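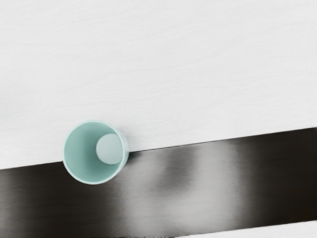 Slide 1. A small green cup from directly above, where a white surface meets a dark one.

Speaker notes: "Small Cups, Big Color: Mixing Pale Glazes at Home"
Rotville Clay Evening, main room, 45 minutes plus questions

Opening (3 minutes)

Wait for the door to close. Say hello, say my name, thank Andri Nägeli for letting me take over his glaze bench for most of the spring.

Start with the color. I love pale green. I have loved it since I was a kid eating ice cream on the steps of my aunt's house, and I've been trying to get it onto a pot ever since I first touched clay. Pale green is hard! Dark green is easy, you throw in copper and it comes out like a bottle. Pale green goes gray on you, or yellow, or it comes out of the kiln looking like hospital paint.

Ask for hands: who has a test tile at home that was supposed to be mint? (Pause. There will be plenty.)

Tonight is about getting there on purpose. Everything I'll show can be done with a kitchen scale that reads to a tenth of a gram, a sieve and a lot of yogurt tubs.

Slide 2. The base (6 minutes)

Put up the base recipe and leave it up. People will want to write it down, so stop talking for a moment and let them.

The base has to be good before any color goes in. Mine is a plain white satin that Burgi Imhof gave me years ago on the back of an envelope. She called it Trenerel, after the village where she had her first kiln, and I've kept the name. It melts evenly, it doesn't run, and it forgives you if your firing is a little cool.

Mix a big dry batch. I used to mix 200 grams at a time and wonder why my greens never matched. Every small batch had its own small weighing mistake in it. Now I mix 1,660 grams dry, shake it in a lidded bucket, and take all my tests from that one bucket. Same base, every time, so if two tiles differ it's the colorant talking.

Mention masks here. Dry glaze powder is bad for lungs. Do your weighing with a proper respirator on, wipe up with a wet sponge, never sweep.

Slide 3. Three ways to green (10 minutes)

This is the heart of the talk, don't rush it.

Copper first. A tiny amount of copper carbonate in a satin base gives a soft bluish green, and it is gorgeous. It can also jump to the pot next door in the kiln. Tell the story of Bachmann, my neighbor at the studio, and the pink mug. He had a tin white mug beside my chrome tests and it came out with a blush all down one side. That was chrome, not copper, so use it as the bridge into the next bit.

Chrome gives a stronger, flatter green. A little goes a very long way. If there's tin in the kiln, expect pink. I know people who do this deliberately and I think it's wonderful, but you want to be in on the plan.

Stains are the third way, and what I'd tell a beginner to buy. They've already been fired and ground, so the color in the jar is close to the color on the pot. Half a spoon too much won't ruin your week. For mint I use a green stain with a pinch of yellow.

Pass the tile rack around now. Ask people to hold the tiles by the bottom.

Food safety: somebody always asks, so get in first. Copper can leach from a glaze that isn't well balanced. For anything that touches food or drink, send a finished piece to a lab, or use a tested liner inside and keep the fun stuff outside.

Slide 4. Line blends (8 minutes)

Draw this one on the whiteboard, the slide is too small.

Cup A is the base with no color. Cup B is the base with the most color you think you'd ever want. Then mix them wet in steps, moving from all A to all B. Stir each one longer than seems reasonable. Dip a tile, number the back with iron oxide, write the number in the book BEFORE you pick up the next tile.

Mine went wrong for a whole month because I numbered tiles at the end of the evening from memory. Show the notebook page with all the crossing out.

The best pale greens are nearly always down at the weak end, where you'd swear there's hardly any color at all. Do a second blend just between those two or three tiles. I get so excited at this point, it's like tuning a radio.

Slide 5. Thickness and sieving (6 minutes)

Pale glazes show everything. Thin spots go tan over a brown body, thick spots go milky. Use a white clay if you can.

Sieve twice. Count your dip out loud, and use the same count every time. Check the bucket before each session, water evaporates and last week's perfect mix is this week's custard.

Demo: dip one bisque tile for a short count and one for a long count, scratch both with a needle tool, hold them up. Needle tool is in the blue roll. Towel!

Slide 6. Firing (6 minutes)

Slow down at the start, especially if the pots are freshly glazed. I climb gently until 600 degrees Celsius, then let the kiln go faster. On the way down I slow it again through the range above 800, which gives the satin time to form. Switch it off too quickly and you get a shinier pot, still pretty, just a different one.

Read out Burgi's advice from the envelope: "Put a cone on every shelf and believe the cone."

Slide 7. Where to go next (3 minutes)

Stisier has an open glaze day in June and they'll fire test tiles for visitors. Bring your own numbered tiles, flat-bottomed please.

Recipe sheets are by the coffee. Take one for a friend.

Questions

Likely ones: can I brush it on (yes, add gum, three coats), does it work on stoneware (this version no, there's another on the back of the sheet), can I use the microwave with it (ask me afterward, long answer).

If it goes quiet, ask Andri about his crackle glaze. Collect the tile rack before people leave.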